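Ticket 737: Label printer on packing bench drops offline after lunch
Opened by: Iestyn Gwilliam
Assigned to: Ieuan James
Site: Bukeo, packing room
Priority: Normal
Status: Closed

Iestyn Gwilliam, 8:40 am
The label printer on the packing bench stops taking jobs most afternoons. Orders still show as sent in Cevik but no labels come out. Power light stays green. If I turn the printer off and on it works for a while, then prints everything in the queue at once, including the ones I already wrote out by hand. Yesterday that was 20 labels. It started when we came back from the December shutdown.

Ieuan James, 9:15 am
Thanks. A few questions. Is it on the cable or on wireless? Does the other printer, in the office, do the same thing? Next time it stops, please hold down the feed button until it prints a settings page and send me the address on it.

Iestyn Gwilliam, 9:32 am
Wireless. We moved the bench and the cable doesn't reach anymore. Office printer is fine.
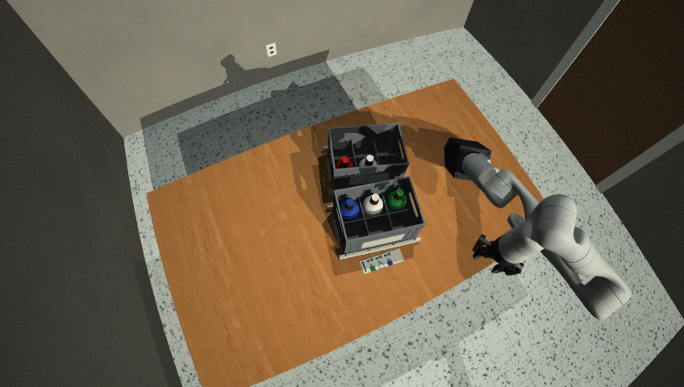 Iestyn Gwilliam, 1:50 pm
It stopped again. The settings page has an address ending in 7. I have a sticker on the side from when it was installed and that one ends in 6.

Ieuan James, 2:10 pm
That explains most of it. Cevik sends to a fixed address, the one on your sticker. When the printer went on wireless it started picking up whatever address the router gave it. Some days it gets the old one and works until the lease runs out. Restarting sometimes gets it back.

I logged in to the router and reserved the address ending in 6 for the printer. Please do the following:
Cancel all jobs in the Cevik queue.
Turn the printer off, wait a minute, turn it on.
Print the settings page again.
Send one test label.

Iestyn Gwilliam, 2:31 pm
Settings page still ends in 7. No test label.

Ieuan James, 2:44 pm
My mistake. I reserved it against the hardware ID of the wired port. The wireless side has a different one. Changed now. Same steps again, please.

Iestyn Gwilliam, 2:58 pm
Ends in 6. Test label printed in a couple of seconds. Samuel sent three real orders from the office and those came out too.

Ieuan James, 3:05 pm
Good. I'll leave this open through tomorrow afternoon. I have also asked for a quote on a longer cable run.

Iestyn Gwilliam, next day, 4:20 pm
No dropouts. Fine to close.

Ieuan James, 4:26 pm
Closed. Cable run moved to its own ticket.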